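Care of the Vehicle Interior: Guidance for Licensed Drivers and Proprietors

Issued by the Vindidero Hackney and Private Hire Office, February 2023

Passengers form their opinion of a vehicle within moments of sitting down, and complaints about interiors remain the most frequent matter raised with this Office. The following advice may be carried out at home or in a small garage with ordinary household supplies. It does not replace the manufacturer's handbook, which takes precedence wherever the two differ.

Daily attention

Remove litter and shake out the floor mats at the end of each shift. Rubber mats should be rinsed and stood on edge to dry before they are put back. Wipe door handles, seat belt buckles, grab rails and the card reader with a cloth dampened in warm water and a little washing-up liquid. Cloths should be wrung out well. Water must not be allowed to run into switches or buckle housings.

Coated and leather-look seats

Most vehicles licensed in the last few years have coated seats. These should be cleaned with a solution of 5 ml of mild liquid soap to 500 ml of warm water, applied with a soft cloth and wiped off with a second cloth. Bleach, white spirit and kitchen scouring creams must not be used, as they dull the coating and may cause it to crack along the stitching. Ink should be dabbed promptly and never rubbed.

Fabric seats

Vacuum along the seams first, using the narrow nozzle. Treat marks from the outside edge towards the middle. Bicarbonate of soda may be sprinkled on the seat, left for 40 minutes and vacuumed away where an odour persists. Drivers are asked not to rely on hanging air fresheners. Several passengers have reported headaches from them, and they may not be hung where they obstruct the windscreen.

Removable covers

Loose seat covers and rear-seat throws may be washed in a domestic machine if the label permits. Wash them separately from clothing, at the temperature shown on the label, and without fabric softener. Lay them flat to finish drying and check the elastic before refitting. No cover may be fitted over a seat that contains a side airbag unless it is made for that purpose.

Spillages and illness

Keep disposable gloves, paper towels, a roll of bags and a bottle of clean water in the boot. Lift solid matter with a scraper or stiff card, blot, then wash. A vehicle that has been soiled must not be offered for hire until the seat and carpet are dry to the touch.

Windows and luggage space

Clean the inside of the glass last, with a dry cloth kept only for that use. The boot lining should be lifted once a month and the well beneath checked for damp.

Inspection

Interiors will be examined at the September inspection. Proprietors of vehicles with damaged trim should write beforehand to Oluf Mikkelsen, Licensing Standards, quoting leaflet number 2323. Drivers working from the Korus rank may apply to the rank office for use of the wet vacuum, which must be returned emptied and rinsed. 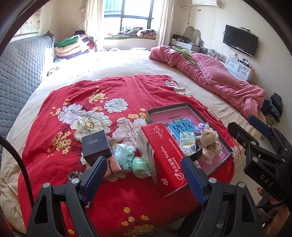 Red floral cloth spread over a cream fitted sheet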